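# Marble or something else for a baking counter?

**pastry_drawer**

We're redoing the kitchen and I have to pick a counter by the end of the month. I bake bread twice a week and do a lot of laminated dough, so I want at least one stretch of real stone. My husband wants the same material everywhere so it matches. The yard we went to, Avdale, quoted us 1515 for the baking side alone, cut and polished, not installed. It's a brown marble with a lot of white veining.

Questions:

- Does polished marble hold up to daily use, or should I ask for honed?
- How often do you really seal it?
- Has anyone regretted doing the whole kitchen in it?

**tilesaw_ron**

I've put in counters for 20 years. Honed, every time, for a kitchen. Polished marble etches the first time somebody cuts a lemon on it, and the dull spot shows from across the room. On honed you still get the etch but you have to look for it.

Sealing doesn't stop etching. Sealer slows down stains. Acid eats the surface of the stone itself and no sealer changes that.

**quincejam**

I disagree with Ron about polished. We've had polished marble since we moved in and yes, it has marks. With a busy pattern they disappear. If hers is brown with a lot of veins, she won't see half of them. On plain white I'd say honed too.

Polished is also easier to clean flour paste off. Honed grabs it. I use a bench scraper and then a damp cloth and it's done.

**tilesaw_ron**

You see them in low light, when the sun comes in sideways. Busy pattern or not, the gloss goes flat in a ring where the glass was. Customers call me about it every June when they start making lemonade.

**Shewit Tekleab**

I bake for a living, small shop. Our bench is marble and the rest is stainless. I wouldn't do the whole kitchen in marble. Put the stone where you roll dough and put something cheap and tough next to the stove and sink. Tomato sauce, vinegar, wine, all of that happens near the stove.

The stone being cool is helpful for butter doughs but people make too much of it. In a hot kitchen the marble is the same temperature as the room. I set sheet pans of ice on it for 20 minutes before I roll.

**pastry_drawer**

Thanks, the ice pans are a good idea. How thick is your bench? The yard offers 2 cm or 3 cm and the price jump is pretty big.

**Shewit Tekleab**

3 cm. I haven't worked on the thinner one so I can't compare.

**tilesaw_ron**

2 cm needs plywood under it and a built-up edge if you want it to look thick. By the time you pay for that labor the savings are mostly gone. Ask for both prices installed.

**gravelroad**

Go see the actual slab before you pay. My sister ordered from a sample and the slab had a patch of small cracked-looking veins right where the sink cutout went. It broke at the corner during install. The shop replaced it but it took all summer.

**quincejam**

Second this. Have them lay the template on the slab while you're there, and take a picture.

On sealing, I used Umix for years and then switched to Drimero. I can't tell the difference. Put a spoonful of water on the stone and leave it a few minutes. If the spot goes dark, seal it.

**Emiliano Montes**

I'll be the one who says quartz. I had marble in the last house and spent too much time wiping. Quartz rolls pie dough fine. You can't put a hot pan on it, but you shouldn't put one on marble either.

**tilesaw_ron**

Quartz is fine. It's also what I have at home.

**quincejam**

Ron, you could have opened with that.

**pastry_drawer**

Ha. OK, current plan is 3 cm marble on the baking side only and something else by the stove. Still stuck on the finish. I asked at Liepiņa, the other yard near us, and they'll hone a polished slab for 100 extra, so I could start polished and change my mind. Ron, does that work after it's installed?

**tilesaw_ron**

It works but it's a mess. Wet slurry all over your new cabinets. Decide before they deliver.

**quincejam**

I'd still go polished with that color. Mine's a brown one too, and I haven't touched the finish since it went in.

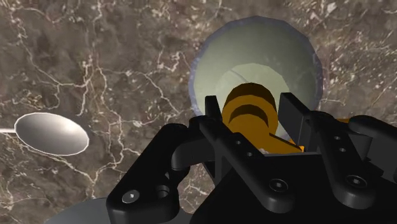 If you do go polished, keep a tray by the sink for anything with citrus in it, and buy felt pads for the stand mixer. Let us know which one you pick.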